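Pensioners and the post-earthquake billing desk

Heledd Probert
Oct 31, 2018

My aunt Meredith rang me in April to say she'd been cut off from her pension. She hadn't moved or died, and she hadn't come into money. She'd failed to fill in a form confirming that she was still a widow. The form had gone to her old flat in Lirncombe, which was pulled down after the floods, and which the pension office knew had been pulled down, as the same office had paid her the resettlement grant.

I've been cross about it ever since, so you'll have to bear with me.

If you don't know Lirncombe, it's the lower end of Flodcombe, the bit by the river where the rents were cheap and the walls were always damp. When the water came through, a lot of older people were moved up the hill to what was meant to be short-term housing. Plenty are still there. They're in single rooms with a shared kitchen at the end of the corridor – decent enough for a fortnight, grim for years. The help they get is real, and I don't want to be unfair to the people handing it out. But it comes in dribs and drabs, each with its own form, its own office and its own idea of what counts as poor.
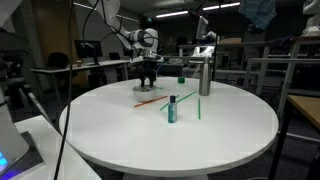 Small sums are what the people who write these rules never seem to understand. If you've got a decent wage, a late payment is a nuisance and you grumble about it over dinner. If you're on the basic pension, it's the electric. I think of it as living out of a little glass bowl like the one on that white table, shallow enough that you can always see the bottom. Meredith knows what's in hers to the penny. She knows which week the gas falls due and which week she can have the bus fare to see her sister, and when the office stops her money for a missing signature it doesn't matter much to her that it'll all be paid back later. Later isn't when the gas is due.

She got it back in the end. It took two visits in person and a phone bill she couldn't afford, most of it spent listening to music. The woman at the desk was kind and a bit embarrassed, and told her it happened all the time. I'm sure she meant it to be a comfort!

What would I do? For a start I'd stop treating silence as guilt. If someone of eighty doesn't answer a letter, the sensible thing is to ring them, or knock. You don't stop the money first and ask afterwards. We manage to send a person round when the council thinks you've built your shed too high, so I can't see why we can't do it for this.

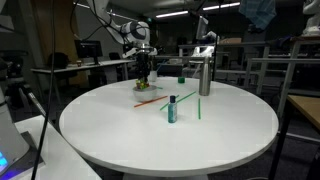
The trouble with targeting

I know the argument on the other side, as my brother-in-law makes it every time we meet. Money's short, so you have to aim it at those who need it most, and to aim it you have to check. Fine. But checking costs money too, and it lands hardest on people who are tired, or ill, or can't see the small print. The ones with sharp elbows and a daughter who's good with forms do very nicely. I'd sooner pay a few people who could have managed without than leave one old woman sitting in her coat indoors.

Meredith says I go on about it. She's got the next form already, filled in and waiting by the door, and she's asked me to post it for her as the hill's a bit much in the cold.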